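Planning equipment for a two-armed cleaning robot trial: what to buy first?

Last updated 2025-07-20

Naima Salem

I help run a small cleaning company that does apartments between tenants and a few short-stay rentals. The owner has agreed to put money aside for a trial of a two-armed robot in bathrooms, on a lease, starting in November. I have been told to come back with an equipment list and a budget, and I have never bought anything more complicated than a carpet extractor.

The lease covers the base and the arms. It does not cover the grippers, the practice space, the things it will clean, or the cloths and chemicals. It also does not cover recording our own people doing the work, and the leasing company wants that from us before they set anything up. They call it demonstration footage. One of our cleaners wears a camera on her head and does the job the way she always does.

We have started on the recording. The part we picked is the shower stall, because every unit has one and the small items in it take longer than people think. Take everything off the ledges, wipe each piece, wipe the ledges, put everything back. The soap dish is the one I keep coming back to. It has slots in the bottom, it is curved, and it gets held in one hand while the cloth goes over it with the other.
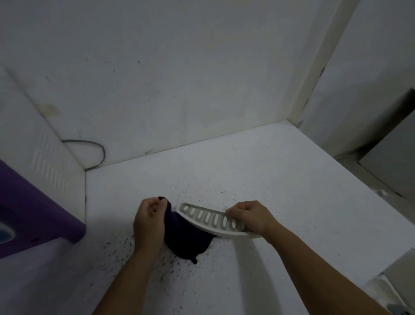
The owner's question is whether we should be budgeting for a machine that can do that, or for one that only does the big flat areas and leaves the small things to a person. The price gap is large. The simple two-finger grippers come with a quote of 895 each and we would need 2. The ones with more fingers are several times that and the supplier will not give me a number without a call.

So what I want to know is:

What should be on the list that a first-time buyer would miss?

Is it worth paying for better hands at the start, or can that be added later?

Do we need to build a practice bathroom, or can we use a vacant unit?

How much recording is enough before it arrives? The leasing company said 200 runs of each task and I don't know if that is a lot.

I would rather hand the owner a list that is a bit too high than go back to him twice.

Hazem Ashour

Get the simple grippers. You can always upgrade. Most of the expensive hands are fragile and you will be in a bathroom with bleach.

Also check the doors. Ours would not fit through the bathroom door of half the units and we found out on delivery day. Measure the narrowest one you have and get the width of the base in writing, with the arms folded.

Sinéad Noonan

I did the buying for a trial like this in the laundry and housekeeping side of a care home group. Ours was bed areas first and washrooms second. I will take your points in order, with the warning that our building was newer than yours probably are.

What gets missed on the list

Spare fingertips. The soft pads on a gripper wear out fast on cloth and faster on tile. We went through our first set before the lease was a month old and the replacements were on back order. Put three sets in the first order.

Covers for the arms. Ask what water rating the arms have and ask separately about the wrists and the grippers, as the answer is often different. The rating on the brochure was for the base. We ended up buying fitted sleeves from a firm called Curnine, and they were fine, but it was money that was not in the plan.

Duplicates of everything it will handle. If it is going to practice on a soap dish, buy 20 soap dishes, and don't make them all the same one. Get straight ones, curved ones, ones with slots, ones with a solid base, a few metal. This is the cheapest line on the whole budget and it made more difference than anything else we bought. The same goes for bottles, plugs, small tubs and stools. Go to a discount store and fill a cart.

Cloths. Pick one type and buy a lot of it. A cloth is hard for these machines. It changes shape every time it is picked up, and a thick towel and a thin one are different jobs. If your cleaners use whatever is in the van, your footage will have every color and weight in it, and you will want to decide on purpose if that is good or bad. Ask the leasing company which they prefer before you record any more. Dark cloths on a dark floor gave ours trouble, so we had to change color. On a white shower floor you may be all right.

Lighting. A plain work light on a stand, maybe two. Bathrooms are dim, white plastic is shiny, and the cameras did not like it.

Power and somewhere to park it. Ours needed its own outlet to charge. Look at where that would be in a vacant apartment, and who is paying for the electricity.

Insurance. Ring your broker before you sign. Ours wanted a letter from the maker and it took weeks.

Someone's wages. This is the biggest line and I left it off my first draft completely. A person has to be with the machine the whole time, moving it, resetting the items, and stopping it. Price that as a full shift for each day of the trial. Price the recording time too. A cleaner wearing a camera is a cleaner who is not turning over a unit.

Better hands now or later

I disagree a bit with the reply above. You can add them later only if the arm takes them, and that depends on the wrist fitting and on the software. Get the supplier to confirm in writing that the arm you are leasing supports the hand you might want. If they say yes, start with the simple pair. If they go vague, treat it as a no.

With the soap dish, the holding part is within reach of two fingers. A rim gives them something to close on. The wiping is the part I would worry about. Your cleaner is doing two things at the same time, keeping a grip on the dish at one end and bringing the cloth to the other, and the cloth is loose. We got ours to wipe flat surfaces reliably. We got it to hold a small object steady. Doing both together worked some of the time, and when it failed it dropped the object, which in a shower stall made a racket but broke nothing.

One thing that helped was a small clamp on the ledge so that one arm was free. It is ugly and slow, but a clamp is cheap and a hand is not. Another was simply soaking the small items in a tub while the machine did the walls, then having the person do the last wipe. Your owner may be happy with that, so give him it as an option with a price next to it.

Practice bathroom or vacant unit

Build the practice one, if you have anywhere to put it. It does not need plumbing. We bought a shower tray and some wall panel secondhand and stood them in a storage room. A vacant unit gets rented and then you have to move everything, and each move costs you most of a day to set up again. But do keep some of the practice in real units, because a clean panel in a storage room has no stains, no grout, no cables lying about and no odd ledges. Ours looked wonderful in the storage room and then stopped dead the first time it met a bath mat.

Recording

200 is ordinary for one task. It sounds like a lot and a soap dish takes very little time, so two people can get through it in a few days if somebody else is resetting. What slows you down is footage that gets rejected. Check the first 20 with the leasing company before doing the rest. Ours sent back nearly all of the first batch because the camera was tilted too high and the hands kept going out of view.

Split it between more than one cleaner. Left-handed people too, if you have any.

Zlatko Mladenović

Adding to the above on the money side only.

Do not present it as a single number. Split it in three: what you pay whatever happens (lease, delivery, insurance, wages), what you use up (pads, sleeves, cloths, chemicals), and what you may decide to buy halfway through (other hands, a second charger, more time on the lease). The owner approves the first two and holds the third. That way you are not going back to ask, you are going back to release money he already knows about.

For the third part, get the call with the gripper supplier over with. They will give a price if you tell them the arm model and the start date. I had two quotes from Tiren and one from Hajji for the same kind of hand and the spread between them was wide enough to be worth the afternoon. Ask each of them:

Is the controller included or separate?
Who pays shipping if it has to go back?
Is there a loan unit while ours is being repaired?
Does wet cloth or cleaning chemical on the fingers void the warranty?

That last one ended the conversation with one of them.

Check the end date of the lease as well. Ours renewed itself unless we gave notice, and the notice period was nearly as long as the trial.

Also write down now how long a person takes on the same tasks. Time a cleaner on the whole stall, then on the small items alone. You have people wearing cameras already so the times are sitting in your files. If the small items are a minor share, the owner has his answer and you can leave the expensive hands off the list with a clear conscience. In our case it was shelves and not showers, and the fiddly part was more of the shift than any of us had guessed.

Naima Salem

Thank you all. I went out with a tape measure and two of the bathroom doors are narrower than the base, so those units are off the trial.

I have stopped the recording until the leasing company has looked at the first batch. I asked about the wrist fitting and they said they would "look into compatibility," so I am treating that as a no for now and have asked for the other arm to be quoted too.

I put the soaking tub idea in as the low-cost option. Wages are in. Soap dishes are in. I am still waiting on the broker.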